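Dallside Service Documentation Group
Minutes of the regular meeting, February 18, 2018

Present: workshop representatives, the parts desk, the drawing office, one representative from Arimeck by phone.
Apologies: Palacios training department.

1. Minutes of the January meeting

Approved with one correction. Under item 5, "ignition relay" should read "accessory relay."

2. Charging system drawings, small utility vehicles

The drawing office reported that the charging system set is complete except for the regulator page. The set now has 147 sheets. Sheets have been renumbered so that the stator, regulator, and battery pages run together. The old numbers will stay in the index as cross-references until the next full issue.

The workshop asked for the stator leads to be drawn in the order they leave the housing. The current sheet shows them in the order they reach the regulator plug, and technicians have been testing the wrong pair. Agreed. The drawing office will add a small end view of the plug, seen from the wire side, with the terminal numbers printed next to each cavity.

There was a discussion about whether resting and running voltages belong on the diagram or in the test procedure. The parts desk uses the diagrams only to identify connectors and has no preference. The workshop wants the values on the diagram. It was decided that nominal system voltage (12 volts) will appear in the title block and all test values will stay in the procedure. The procedure number will be printed beside each test point.

3. Wire color codes

Arimeck has changed the tracer color on the tail lamp circuit in its replacement harness. The base color is the same. The change affects four sheets. Arimeck was asked to supply the harness revision letter at which the change took effect, so that both versions can be shown. Until that is received, the sheets will carry a note telling the reader to confirm the circuit by continuity test before cutting or splicing.

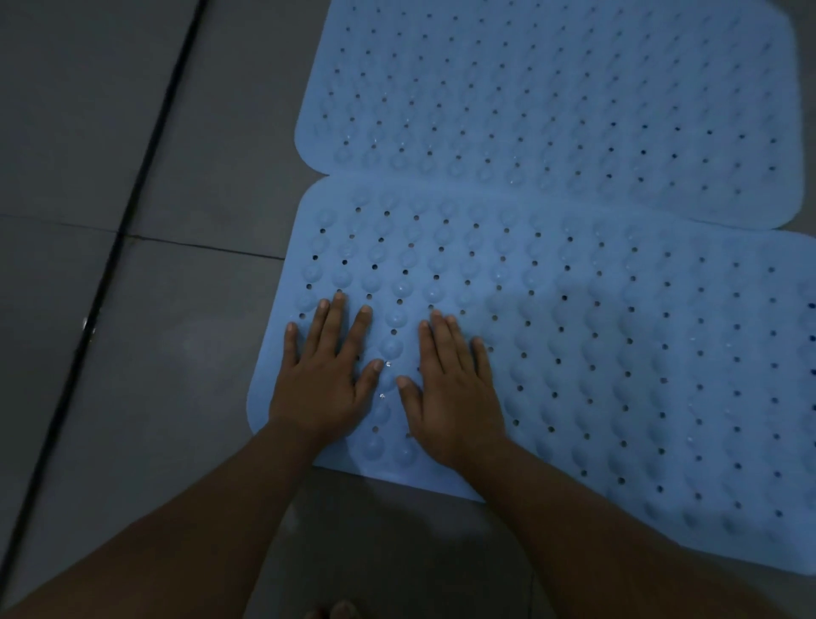 The abbreviation list was also reviewed. GR has been used for both green and gray on older sheets. All new sheets will use GRN and GRY. Older sheets will be corrected as they come up for revision, and a warning will go in the front matter in the meantime.

4. Ground points

The workshop reported repeated faults traced to the frame ground behind the fuse holder. The present diagram shows a ground symbol with no location. Ground points will be given numbers, G1 through G11, and a location page will be added after the index. Splices will be treated the same way at a later date.

Torque for the ground fasteners was raised. This is covered in the mechanical section and will not be repeated on the wiring sheets.

5. Irus viewer

The current release of the Irus viewer drops line weights when a sheet is printed at reduced size, so shielded and unshielded wires look alike on paper. Full-size prints are correct. Workshops are to print at full size only. The drawing office will test a dashed outline for shielded runs and bring samples to the next meeting.

Search by connector number works on new sheets. It does not work on scanned sheets, and no fix is planned.

6. Palacios training set

Comments were received in writing. Palacios requests a simplified starting circuit sheet for classroom use, without the reverse alarm and the accessory branch. Approved, provided the sheet is marked "training only" and kept out of the service index.

7. Actions

Drawing office: plug end view; regulator page; ground point location page; shielded wire samples.
Arimeck: harness revision letter for tail lamp circuit.
Workshop: list of ground point locations, with access notes.
Parts desk: check connector part numbers on the renumbered sheets.

8. Other business

The spare set of terminal removal tools has not been returned to the tool crib. Users are asked to check their benches.

Next meeting to be set when the regulator page is ready for review.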